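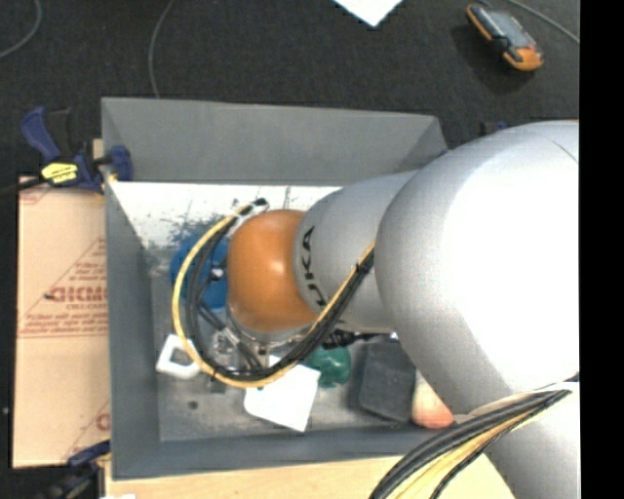 *Figure 1. The gray bin at the packing station.*

# Bin Packing and Wear at a Small Parts Store

Term project report, Group 4
Submitted 11/05/2018

## 1. Purpose

Our group was asked to pick one storage or packing problem and measure it. We chose the bins used at the packing station in the teaching workshop in Ziltville. The bins hold small boxed parts before they go out to the other workrooms. Students had complained that the boxes were hard to get out of the corners and that the labels came back scraped.

We wanted to answer two questions. Does the way the boxes are laid in the bin change how long it takes to empty it? And does a liner on the floor of the bin cut down on label damage?

## 2. The bin

The bin in Figure 1 has tall gray sides, and the left wall slopes inward. The floor is scuffed, and toward the far side there is a bright white area with dark blue and gray scratches along its lower edge. There is also a small dark round spot near the lower left. We noted these marks before starting so that we would not count them as new wear later.

The slope matters more than we expected. A box pushed flat against the bottom of a sloped wall leaves a wedge of space above it, and a second layer does not line up with the first. The workshop's packing sheet treats the bin as if it had straight walls, so the layout on paper does not fit the real thing.

## 3. Materials

- One gray bin
- Boxed parts from Dastora, all the same size
- Thin foam liner from Pivetti, cut to fit the floor
- Stopwatch
- Kitchen scale for checking the load

A full load weighed 2510 grams with the boxes laid flat and 1470 grams with the boxes standing on end in one layer. The difference is large because the standing layout has only one layer and leaves gaps along the walls.

## 4. Method

We tested two layouts, flat and standing. Each was emptied by hand 15 times without the liner and 15 times with it. The person emptying the bin took one box at a time and set it on the table. The time was started when the hand went over the rim and stopped when the last box was down.

After each run we looked at the labels on the boxes from the bottom layer. A label counted as damaged if any printed character could not be read. Damaged labels were replaced before the next run.

The first set of runs was done in September. We threw those out. We had been turning the bin between runs without writing down which way it faced, and reaching toward the sloped side is slower.

## 5. Results

Time per box was shorter with the standing layout, with or without the liner. The fingers can get down both sides of a standing box. With the flat layout the last boxes in the corners had to be tipped up with a fingernail, and most of the lost time came from those.

The liner made little difference to the time in the flat layout. In the standing layout it slowed us down slightly, as the boxes sank into the foam and leaned on each other.

Label damage went down with the liner in both layouts. Without it, most of the damage was on boxes that had been dragged along the floor to get them away from a wall.

## 6. Problems

We only used one bin, and it was already worn. A new bin with a smooth floor might give less label damage without any liner. We asked Mthembu, the supplier, for an unused one, but it did not arrive in time.

The same three people did all the runs, and we got faster as we went. We alternated the layouts to spread this out. It probably still affects the early times.

The foam started to tear at one corner near the end. We taped it and kept going.

## 7. Recommendations

For loads that have to be emptied quickly, use the standing layout with no liner. For boxes that go back into stock, use the flat layout with the liner and leave a finger's width at the bottom of the sloped wall. The packing sheet should be redrawn with the slope on it.

If the workshop buys liners, 200 would cover the bins now in use and leave spares. A stiffer foam should be tried first on one bin.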